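Two finger shapes on the hand-held grippers, and a glare problem

Last updated: 25th July
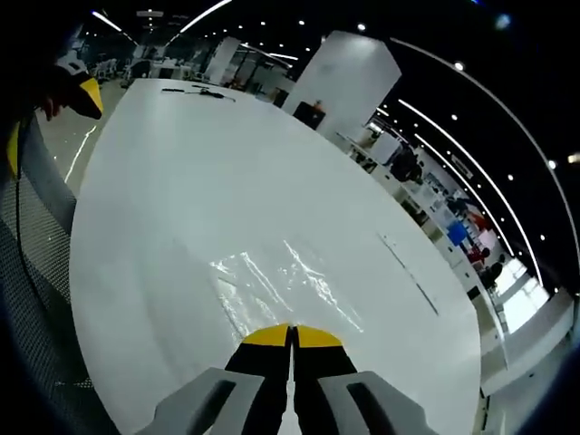
I have been comparing two sets of fingers for our hand-held grippers, and in the process spent more time on camera exposure than on fingers. The bodies are the same in both cases: parallel jaw, trigger operated, wide-angle camera looking forward over the fingertips. What changes is the tip. The Jutton set is flat and square at the end. The Billow set is rounded. Both come in yellow, and I was glad of it once I started looking at footage, because a yellow tip on a black finger is easy to segment against a white tabletop even when the exposure is poor. The tabletop is also the source of the poor exposure. It is glossy, the ceiling lights reflect in it as a streaky patch just past the fingertips, and that is exactly where most of the grasping happens.

The test was simple. I used five objects: a steel washer, a short hex key, a folded cotton cloth, a plastic bottle cap and a length of ribbon cable. Each one was picked up from flat on the table, moved a hand's width to the side, and put down. Mihret Tamiru did half of the picks and I did the other half, swapping finger sets after each block so that neither of us got all of our practice on one of them. After discarding the takes where the recording failed to start, we had 407 usable picks.

The rounded tips were better on the cloth and on the ribbon cable. A rounded tip pushes a small amount of cloth up into the gap as it closes, and the square one tends to slide over the top unless you press down harder than I would want an arm to press. The square tips were clearly better on the washer. With a thin flat part you need a real edge at the table surface, and the curve on the Billow tip leaves a small wedge of space underneath. Mihret got the washer to come up with the rounded tips by tilting the wrist well forward. I could not do it reliably. The hex key and the bottle cap showed no difference I would defend.

Wear is a separate matter. The rounded tips are softer and had started to polish along the inner face by the end of the session. The Jutton tips looked the same as when they came out of the bag. I have no long-term data on either.

Closing force was the same for both sets, within what my scale can resolve. I checked it at full close and at half open. There was slightly more play in the left finger with the Billow tips, which I traced to the mounting screw. The hole in the tip is a little oversize. A drop of thread locker and a thin washer fixed it, and I repeated the block recorded before the fix.

Now the glare. With auto exposure, the camera meters on the middle of the image, finds the reflection, and pulls everything down. Parts of the room away from the lights go nearly black, and a dark cable on the far side of the table loses all its detail. When the hand moves and the bright patch leaves the metering region, exposure climbs again over several images. For someone watching the video this is mildly irritating. For the tracker it is worse, because feature matches drop during the climb and the pose estimate drifts. I compared tracked wrist position against a fixed ruler at the start and end of each clip. In the worst clip it was off by 3 cm at the end. With exposure locked, the same motion at the same spot came back to within the width of the ruler's markings.

I tried the following, in this order:

Moving the metering region to the upper part of the image. This helped a little, but the ceiling has light strips of its own, so it swapped one bright source for another.

A clip-on polarizer. It cut the reflection well at one angle and hardly at all at others. A hand-held device spends very little time at one angle.

Locking exposure and gain by hand at the start of a session. This works. The reflection clips to white and stays clipped, and everything else is stable. You lose texture inside the bright patch, so a small white object placed there would be a bad idea.

A matte mat on the table. I expect this to work best and have not tested it properly. The only one on hand was too small to cover the working area, and its edges curled up enough to catch a fingertip.

Locked exposure is the current setting for both units. The controller firmware from Jalteck resets it to auto after a power cycle, with no message, so there is now a line in the startup script that writes the value and reads it back. I settled on 2,059 in the register's own units. The manual does not say what those units are. It is the value that keeps the yellow of the tips from washing out in this room, and it will be wrong in yours.

Stamatia Lazaridis asked whether any of this transfers to the arm. For the fingers, I think it does in part. The Kontogiannis arm we have uses the same finger mount, so the tips go straight on, but it cannot do what Mihret's wrist did with the washer without a change to the approach angle limits. I would start it with the square tips for rigid parts and accept a lower success rate on cloth. For the camera settings it transfers completely, as the arm carries the same camera.

Still open: the washer block with the rounded tips filed flat across the very end. I have a spare pair for this and a file. If it keeps the behavior on cloth and gains an edge at the table, I will stop buying two kinds. I also want to repeat the drift measurement with the blinds down, with the locked value left alone, to see how much of the remaining error comes from daylight.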